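Last updated: April

Priltura two-arm kit – gallery

Quick look at the Priltura kit, on loan from Cudon. Block sorting mostly, plus some stacking. Annelore Brandes ran the arms, Junaid Naqvi did the setup. Rated for 1000 hours between services, we put 40 on it. More pics when I get time to sort them.

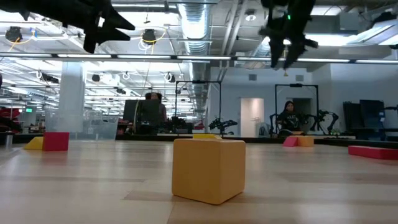

Both grippers up over the table, nothing held. Yellow foam cube in front, more blocks behind and to the sides.

Foam blocks are a good test – too much squeeze and they dent. Default grip was a bit strong, Junaid turned it down. Manual is 16 pages and skips calibration completly. Full review to follow, questions to Annelore.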